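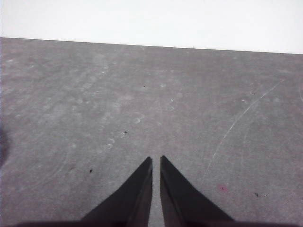
One reader's objection, sent in after the short notice on the Hustero bench frame in September, was that a crank-height frame is a bad place to spend money, that the screws pick up grit and go stiff, and that a fixed bench with a decent set of blocks under the feet does the same job. The first half of that deserves a proper answer, so what follows is the long review, written after a winter of daily use.

## What was tested

The Hustero is a steel bench frame sold without a top. It has two telescoping leg assemblies, a cross shaft, a gearbox on the right leg and a removable crank handle. It was bought at full price from Murakami, a shop supply dealer, for $965 with freight included. The version tested is the 72-inch one. A shorter frame uses the same legs and a shorter shaft.

The frame weighs 128 pounds in its carton. It arrives on a strapped pallet and can be carried in pieces by one person once the carton is open. Nothing was missing. One rail had a chip in the powder coat at a bolt hole, which is hidden after assembly.

## Assembly

The printed sheet is adequate for the legs and poor for the shaft. The shaft couplings have to be loose while the legs are brought to the same height, and the drawing shows them already tightened. Following the sheet in order produced a frame that sat visibly lower on the left, and the fix was to loosen both couplings, run the left leg up by hand and start over.

Recommended order:

1. Bolt the feet to the legs and stand the legs on a flat floor.
2. Fit the rails finger tight.
3. Set both legs to the bottom of their travel.
4. Slide the shaft in, then tighten the couplings.
5. Check the diagonals and torque the rail bolts.

Fasteners are socket head throughout and the supplied key is soft. Use your own.

## Travel and effort

Usable travel is 18 inches. The low end suits seated assembly work and the high end suits close inspection or layout without bending. Hand planing and heavy filing are best done in the lower third of the range, where the leg sections overlap the most.

With a bare top the crank turns with one hand and steady, even resistance. With a vise, a drawer unit and a normal spread of tools on board, it takes noticeably more effort going up and there is a dead spot once per turn. The dead spot comes from the handle socket, which has some slop in it. A wrap of shim stock on the square drive removed most of it.

Height holds well. A pencil line scribed across the inner and outer leg sections still matched up at the end of the test, including after a weekend with castings stacked on the top.

As for grit, the screws are enclosed by the leg tubes but the tubes are open at the bottom of the outer section. Fine dust does get in. By midwinter the left leg had become harder to turn and made a dry scraping sound. Wiping the exposed screw with a solvent rag and putting on a thin coat of dry-film lubricant restored it. Ordinary grease was tried on the other leg and is not advised, as it held dust and had to be cleaned off again. The reader is correct that this is maintenance a fixed bench does not need. It takes less than ten minutes.

## Stiffness

Front-to-back stiffness is good at any height. Side-to-side stiffness is good at the bottom, fair in the middle and weak near full extension. At full height, a firm push on the end of the top moves it enough to disturb a dial indicator on a stand. A rear stretcher would help, and the legs have threaded holes that look intended for one, but Hustero does not list the part.

The feet are the other weak point. The leveling pads are small, and the locknuts loosen under sideways load. Thread locker on the studs solved it.

## Casters

The frame accepts Hulo leveling casters on the existing foot studs. They were fitted for part of the test. They roll well and the pads come down firmly, but they raise the minimum height, and seated work became uncomfortable. They also add side play. For a bench that is moved only to sweep behind it, the plain feet are the better choice.

## Compared with the Vosberg

The closest alternative is the Vosberg electric frame. It is faster, quieter and more even under load, and its controller remembers preset heights. It also needs an outlet, its legs are thinner, and it drifts slightly out of level if it is stopped and started often. For computer work or light electronics the Vosberg is easier to live with. For anything involving a vise or a mallet, the Hustero is stiffer at the same height and has fewer parts that can quit.

## Ratings

| Item | Result |
|---|---|
| Assembly | Fair |
| Documentation | Poor |
| Effort under load | Fair |
| Height holding | Very good |
| Stiffness, low | Good |
| Stiffness, high | Weak |
| Finish | Good |

Recommended for shared benches and for mixed seated and standing work, provided the screws get cleaned. A bench that will stay at one height should be built fixed - the money is better put into the top.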